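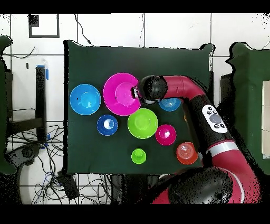
*Plastic bowls and a small cup on a green tablecloth, several of them upside down*

**Plastic tableware** is the general name for bowls, cups, plates and trays molded from plastic for serving and eating food. It is sold for everyday family meals, picnics, school lunchrooms and children's play. Bowls are the most common pieces, and they are often made in mixed colors and sizes.

## Shape and parts

A plastic bowl usually has a rim, a sloping wall and a flat or slightly raised base. A wide rim makes the bowl easier to lift when it is full. Many bowls and cups have a raised ring on the underside, called the foot ring, which keeps the middle of the base off the table. Some bases also carry ridges in circles, one inside the other. These are easiest to see when the piece is turned over.

Pieces from one maker may be shaped to nest, with smaller bowls fitting into larger ones. Bowls bought separately often do not nest well, even when their rims look close in size.

## Materials

Polypropylene and melamine are widely used. Polypropylene is light and bends a little under pressure. Melamine is harder and heavier, and it can crack if dropped on a stone floor. Thin-walled pieces may let some light through, while thicker ones look solid. Color is mixed into the plastic before molding in most cases, so scratches do not expose a different shade.

## Color sets

Brightly colored bowls became common in household catalogs in the second half of the twentieth century. The Torkari housewares company sold its Sima bowls singly and in mixed packs, and its last printed catalog listed 77 colors and sizes. Kurkura, a smaller maker, offered only 2 sizes. The household collection of the Irness town museum holds 2,063 pieces of plastic tableware, some 100 of them cups.

Families sometimes give each person a color. In preschools, the same bowls are used for sorting by color, matching by size and setting a table.

## Care and storage

Most plastic bowls can be washed by hand with a soft sponge. Rough pads dull a shiny surface. After washing, bowls are commonly set upside down on a cloth or rack to drain. Foot rings can hold a little water, and the underside should be wiped before stacking.

## See also

- Melamine resin
- Mixing bowl
- Tablecloth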